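Spring Walking Festival: come and lead a walk with us
Posted Monday, October 21, 2024

The Pretetham Walking Festival is back in April and we're looking for walk leaders! Last time we had 34 walks on the programme, from a gentle loop of the millpond to the full slog up Faulkner Ridge and back by the drovers' road, and we'd love to have even more variety this time.

You don't need to have led a walk before. If you know a good route and like company, we want to hear from you. Some of our most popular walks have been really simple ideas: a dawn chorus walk with flasks of tea, a wander round the old railway sidings, a very slow one for people who wanted to look at moss (it was full within a day).

What you'd be doing

Planning one walk, or more if you get the bug, of between 2 and 6 miles
Walking it yourself at least twice beforehand, once in the same week
Writing a short paragraph for the printed programme, which goes through 2,000 letterboxes in Pretetham and Zolness
Meeting your group on the day and bringing everybody back again

What we're hoping for

Someone cheerful who can read a map and doesn't mind waiting at stiles. We're especially short of walks on the Zolness side of the river, walks suitable for pushchairs, and anything in the early evening. Welsh or BSL speakers, please do shout, we've had requests for both.

What you'll get

A training day at the Monoris Centre in Pretetham, with lunch, covering route checks, group sizes and basic first aid
A back marker to walk with you, so you're never on your own with a group
Travel costs and a festival fleece (the green ones, and they're lovely and warm)
A place at the leaders' supper on the last night

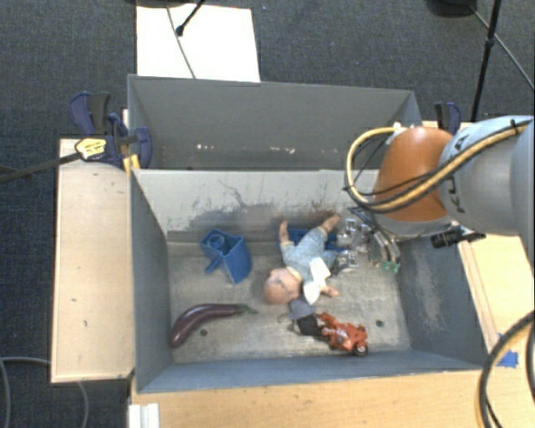

How to put your name down

Pick up a form from the front desk at the Monoris Centre or from Zolness library. Tell us roughly where you'd like to walk and which days suit you. A scribbled line on a photocopied map is plenty at this stage! Forms need to be back before Christmas, and we'll ring everyone in the new year to sort out dates.

Dogs are welcome on most walks, so please say on the form if yours crosses fields with sheep.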